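Follo demonstration group
Minutes of the June meeting, held at the Brukden workshop, 10.30

Present: Shahzad Marwat (chair), Ingrid Marchetti (minutes), operators from both shifts
Apologies: Baudry

1. Minutes of the last meeting
Agreed with one correction. The task under item 4 should read "tray return", not "tray sorting".

2. Remote sessions
Shahzad reported 51 demonstrations recorded by remote control since the last meeting. Two were thrown out for dropped tracking and will be repeated.

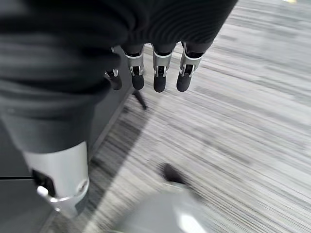 Operators asked for a fixed rest pose between takes, as each person starts from a different place and the opening seconds are hard to line up afterwards. Ingrid proposed hands open and pointing at the floor, the fingers side by side and slightly spread under the knit cover, with the thumb left out of the rule for now. Agreed. The pose is to be held until the recording light comes on.

Ingrid also asked operators to slow down when moving between poses — the wrist views smear badly and the labellers at Kirkano have sent clips back.

3. Guiding by hand
Tried on the left arm only. The arm is light enough to lead by the cuff but the fingers can't be set this way, so grasps will stay on remote control. Shahzad to write up a mixed method: arm path by hand first, fingers added on a second pass.

4. Working near the table
Two operators said they lose track of the table edge when they bring a hand down beside it. After discussion it was agreed to approach from above the top and move outwards. Cables on the floor are to be checked before each session.

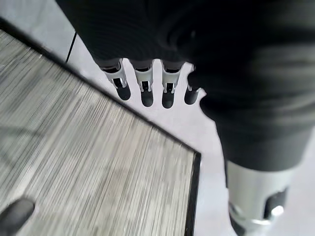 5. Budget
The quote for spare fingertips and covers came to £2945. Approved. Ingrid to place the order.

6. Any other business
The glove for the second operator station is still with Baudry. Shahzad to chase.

Meeting closed at 11.40.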